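Sable de réplica Skamdale, empuñadura Mellero
Ref. 1269

Inicio > Fans y coleccionismo > Sables y réplicas > Skamdale

Disponible. Quedan 11 unidades, la reposición no entra hasta septiembre.

Réplica a tamaño real del sable de la capitana en la saga Skamdale, versión de la segunda película (la buena, la de la escena del puente). Empuñadura desmontable, hoja de policarbonato, luz y sonido. Sirve para vitrina y para combate suave entre dos personas. Para torneo no, para eso mirad la ref. 1415, que lleva hoja reforzada.

Lo que trae la caja
Empuñadura Mellero de aluminio, acabado envejecido
Hoja desmontable, punta redonda
Cable de carga USB-C (enchufe no)
Llave allen para el tornillo de retención
Soporte de mesa, dos piezas, va sin herramientas
Hoja de instrucciones en inglés y castellano. La castellana tiene un fallo en el paso del volumen, es pulsación larga, no doble.

Sonido
Placa Vasylenko, la nueva. Seis fuentes de sonido, entre ellas la del duelo final y la del prólogo. Volumen en tres niveles mas silencio. El zumbido responde al giro de muñeca, bastante mejor que en el modelo anterior, donde había un retardo que se notaba mucho. Los que vengáis de la placa vieja: no es intercambiable, el conector cambia.

Color
Azul, verde, ámbar, blanco y el violeta de la tercera película. Se cambia con el botón pequeño. Memoria del último color al apagar.

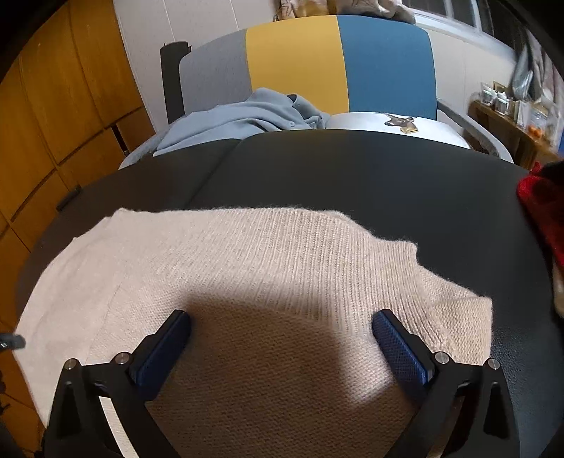
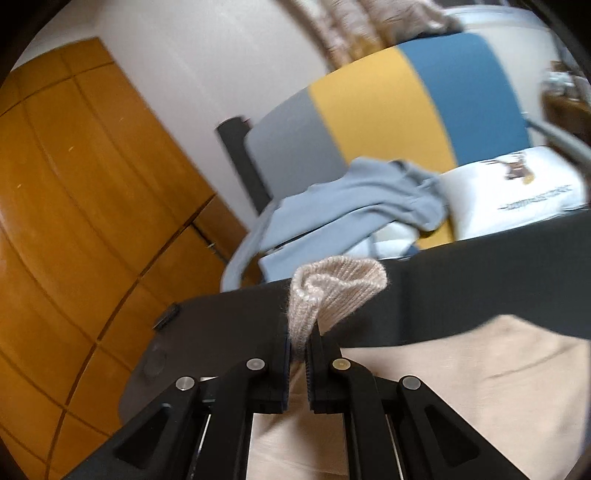 Batería
Recargable, extraíble. Carga completa antes del primer uso, por favor, la mitad de las consultas que llegan son por esto. Luz roja cargando, luz verde lista. Si parpadea en rojo, sacar batería, esperar un minuto, volver a meter.

Montaje de la hoja
Aflojar tornillo de retención. Meter hoja hasta el tope, sin forzar. Apretar con la allen. No apretar de mas, que se marca el policarbonato y eso no lo cubre la garantía.

Opinión de clienta
"Lo compré para la maratón de las tres películas y acabé llevándolo a la cola del estreno. El sonido del prólogo es clavado. El soporte, flojito." Bernadette Mac Giolla

Lo del soporte es verdad. El de metacrilato de Mekitz le queda perfecto y se vende aparte.

Preguntas que llegan mucho
¿Es el de la primera película? No. El de la primera tiene el pomo cuadrado y está descatalogado.
¿Se puede grabar un nombre? Sí, en el pomo, hasta doce letras. Añade unos días al envio. Los grabados no admiten devolución.
¿Edad? A partir de catorce años.
¿Venís a convenciones? A alguna, lo avisamos en el boletín.

Envíos y devoluciones
Envío gratis en pedidos de mas de 200 euros, península. Baleares y Canarias, consultar antes de pagar. Pedidos antes de las 13:00 salen en el día. Devolución con la caja original y la hoja sin golpes.

También en esta sección
Sable de torneo Skamdale, ref. 1415
Soporte de metacrilato Mekitz
Batería de repuesto para placa Vasylenko
Funda acolchada Mellero, negra o gris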